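Tultside Supper Club – Kitchen Helper Review Group
Minutes of the January meeting

Present: Getachew Seyoum (chair), two members from the kitchen rota, one from the lunch club, minutes taken by the club secretary.
Apologies: one, received by text.

1. Minutes of the last meeting
Agreed, with one correction: the hire quote from Laaksonen was for a single arm.

2. The Kormont arm kit
Getachew passed round his notes on the Kormont two-arm kit and was plainly delighted with it – so were most of us, once we had talked it over. The task set for the review is steamed buns: handling the lid, and moving the buns between steamer and plate.

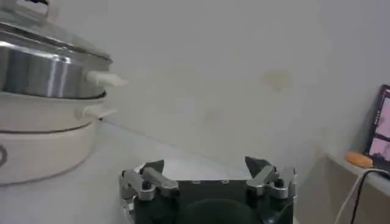 Kormont offers the kit on hire or for outright sale. Hire is 200 a month with phone support, and purchase is 3677 including both arms, the grippers and the set-up software. The lunch club member asked about the reach and the grip, as our own pans have fat handles and hers at home are worse. Getachew pointed to the white side handle on the steel part of the cooker and the flatter cream one on the base, and said that a kit which can cope with both kinds would suit nearly everything in our cupboards. The fingers open nice and wide, which everyone liked. Finger pads in a softer material are an extra and we would want to see them before ordering.

Questions for Kormont:
Can the grippers be wiped down between jobs, and with what?
Is there a cover for the joints against steam?
How long does it take to teach a new task from scratch?
Who pays the carriage if we send it back early?

3. Buns and plates
A good long talk on this one! The kitchen rota would like the arm to serve straight from the basket on the day, with a person doing the filling and the folding as now. Getachew thinks buns are a lovely test, soft enough to show up a heavy grip straight away.

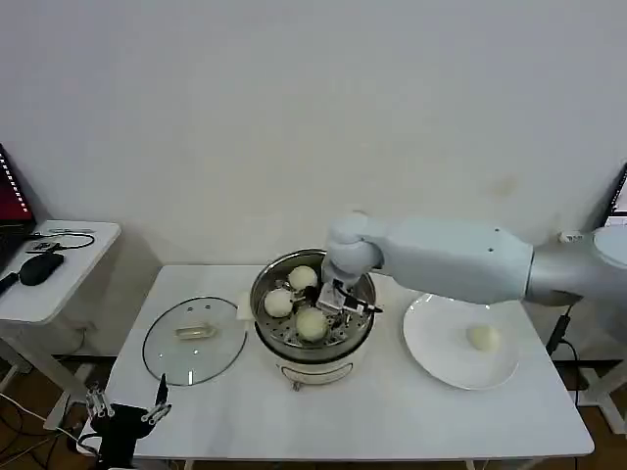

Bun task: one on the plate, three in the steamer basket.

It was felt that a bigger plate should be tried as well, and dumplings after that if there is time. The secretary asked whether the lid could go on a rack, as worktop space is short in our kitchen on club nights. To be looked at.

4. Other offers
Laaksonen: single arm, 680 for the term. Cheaper to run, but no second arm to hold things steady. Keep on the list.
Cevgate: service plan only, 600 a year, covers repairs and one visit. Would work alongside either kit. The meeting was keen on the visit.

5. Decisions
To ask Kormont for one month's hire at 200, starting when the kitchen is next free in the afternoons.
To hold off on buying until the hire month is over.
To invite Cevgate to quote again with two visits.

6. Actions
Getachew to send the questions under item 2 and ask for sample finger pads.
Kitchen rota to measure the worktop and find the nearest sockets.
Secretary to write to Laaksonen and Cevgate.

7. Any other business
The big tea urn is dripping again. Someone to bring a washer.

Meeting closed at 8.40 pm.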